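Reading time: 3 min

1/ Spent part of this week going through our electricity half-hourly data for the small bakery unit in Teddale. Posting the method in case anyone else rents a unit with a smart meter and has never looked past the monthly total.

2/ The November bill was for 2840 kWh. The supplier, Mosent, shows that as a single bar on a chart. You can download the half-hourly readings as a CSV, but the link is under "Tariff documents" and not under "Usage".

3/ First job: fix the timestamps. Mosent labels each reading with the end of the half hour. Mastell, who make the sub-meter on the ovens, label with the start. If you subtract one from the other without shifting a row, you get negative consumption at 04:30 every day.

4/ Second job: gaps. The Mastell file had 2 missing readings. I filled them with the mean of the readings either side. The effect on the total is too small to matter, but write down that you did it.

5/ Results. Ovens: 1244 kWh. That was lower than I expected. I had always assumed the ovens were well over half the bill.

6/ Base load is the part worth looking at. I took the lowest half hour of each night, between 23:00 and 03:00, and used the median. Multiply by the hours in the month and you have what the building draws while the ovens are off and the doors are locked.

7/ Don't use the minimum. One night had a short power cut and the minimum is zero. The median ignores it.

8/ Fridges and the retarder are most of the base load, as they should be. What I could not account for was a flat block of 263 kWh over the month, same level day and night, no cycling. Compressors cycle. Lights go off. A flat line is usually a heater or a fan.

9/ Found it by switching off breakers one at a time on a Sunday-type morning with no orders – read the meter, wait five minutes, read again. It was a trace heater on an outside water pipe, wired with no thermostat. 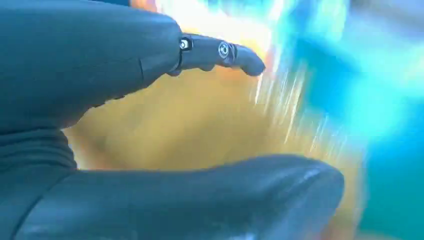

10/ A frost thermostat for that circuit is a cheap part. Set it to 4 degrees. In January it will run most nights anyway, so the saving is mostly from March to November.

11/ Someone will ask about moving load to the night rate. We bake from 04:00 and the cheap rate ends at 07:00, so most of the oven load is already inside it. The proof boxes are not, and they can't be moved without moving the bread.

12/ The café next door, Tatlı, has the same landlord and the same pipe run. Their block is on the same side of the yard. Worth checking whether they have a second heater on their own supply before anyone buys parts.

13/ For the spreadsheet people: one column for time, one for the main meter, one for the sub-meter, one for the difference. Plot the difference as a line, one day per line, all days on the same axes. Anything flat shows up as a gap between the lines and the bottom of the chart – no statistics needed.

14/ Next is the extractor fan, which starts 40 minutes before the ovens do. I will post the figures once there is a full month with the thermostat fitted.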